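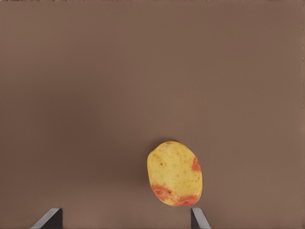
Tiltness packhouse moves hand grading of potatoes to robot cells

Jan 27, 2018

The potato packhouse at Tiltness will hand over most of its final grading to robot cells by May, its operator Skelledine said this week. Two cells are already in daily use on the day shift. Four more will follow, once the software for picking single potatoes has passed its remaining tests in simulation.

The change affects 16 people who now work at the grading tables. Skelledine said that no jobs will be cut this year, but that the tables will be taken out and the work around them will be different. Ten graders will move to cell operation and quality control. The others have been offered places in packing and dispatch at the same hourly rate.

Final grading is the last step before bagging. Washed potatoes that the optical sorter can't place with confidence are sent down a side belt, where they are looked at, turned over and put in one of three grades or rejected. On an average shift that comes to nearly 100 crates. Yellow varieties with red patches make up much of the side belt, as the sorter tends to read the natural skin color as damage.

Each cell has an arm with a two-finger gripper and a camera fixed close to the wrist. The potatoes are spread out on a flat surface so that they lie apart from each other. The arm moves over one, lines up the fingers on either side of it, closes, lifts and turns it in front of a second camera. The cell was built by Costache, an integrator that has mostly worked with bakery and egg packing lines. The picking software, called Urard, was written by the same company.

Urard is developed on rendered potatoes first. Costache uses a library of 248 models, made from scans of tubers taken off the Tiltness side belt, and places them one at a time on a plain surface at different distances and angles from the open gripper. A version that does well there goes to a test cell and then to the packhouse. The company said the hard part is alignment. A potato that is wider at one end will roll if one finger touches before the other, and a gripper that comes down too far to one side can press a fingertip into the skin. Bruises from that kind of contact show up two or three days later, when the bag is already in the store.

Margareta Tudose, who leads the grading shift, was brought into the tests last summer. She and three colleagues spent several weeks sorting scanned potatoes on a screen and marking which spots were blemishes and which were just eyes or color. They didn't always agree, she said, and the cases where they differed were kept as a separate set.

“The old rule was on a laminated card and it had four photos,” Tudose said. “Everything else you learned from the person standing next to you. Now we had to say it in words, and some of it we had never said.”

The first two cells started slowly. They handled fewer potatoes per minute than one experienced grader and stopped often when two potatoes had rolled together. A vibrating plate was added ahead of the picking surface in the fall, and stops per shift went down. According to Skelledine, a cell still runs at 70 percent of the speed of a person at the table. The plan is based on longer running hours. The cells will work through breaks and into the evening, when the tables are now closed.

For operators, the day is organized differently. A grader stands at the belt for two hours at a time, with a short break between turns. A cell operator looks after two cells, clears stops, wipes the camera covers and checks a sample from each output crate by hand. When the software is unsure about a potato, it is set aside in a tray, and the operator grades it and enters the result. Those entries are used in the next round of tests.

Complaints about sore wrists and shoulders were the most common health issue at the tables. The shop-floor representatives agreed to the change on the condition that the new work be assessed in the same way, including the noise from the vibrating plates and the amount of walking between cells. They also asked for a limit on how many cells one person can be given. It has been set at two until the end of the season, and will be looked at again after that.

Pay was the other point. Graders receive a bonus tied to the number of crates finished, and it can't be carried over to a job where the pace is set by the machine. Skelledine has agreed to replace it with a fixed supplement based on each worker's average for last year. New hires won't receive the supplement. The representatives said that they accept this for now – but want operator training to count toward a higher pay grade.

Training takes four days, one of them spent on the simulator. Trainees watch the gripper approach a potato from the wrist camera view and are asked to stop the run if they expect a poor grip. Tudose said that most graders picked this up quickly, and that the hand check of output crates had needed more practice. At the tables nobody had kept a written record, and the sampling form takes some getting used to.

The next two cells are to be placed along the north wall, where the first of the old tables has been taken down. The remaining tables stay in use until the last cell has run for two full weeks without a return to manual grading. Early potatoes, which have thin skins and mark easily, will continue to be graded by hand.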